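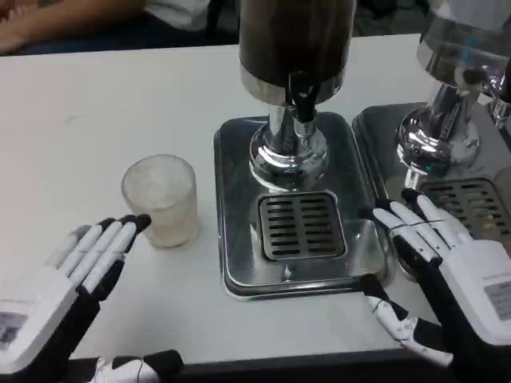

Drink station, seen from the head camera.

Collecting examples: common questions

How long is one example?
Each one covers a single pour, from hands at rest to cup set down. Stop the recording between pours.

Do I have to use the same hand every time?
No. Pick whichever hand is closer to the cup. Mavwood learns from both.

How full should the cup be?
A small amount is fine. Note the level in the log.

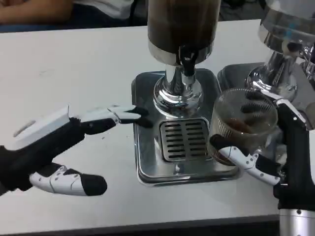

What if I spill?
Keep the recording and tag it "spill". Wipe the tray before you start again.

How many do we have?
3076 as of 12 August 2020, with 235 tagged for review.

Who checks them?
Cameron Pearce. Send questions about the hand controls to Mogens Hafstein.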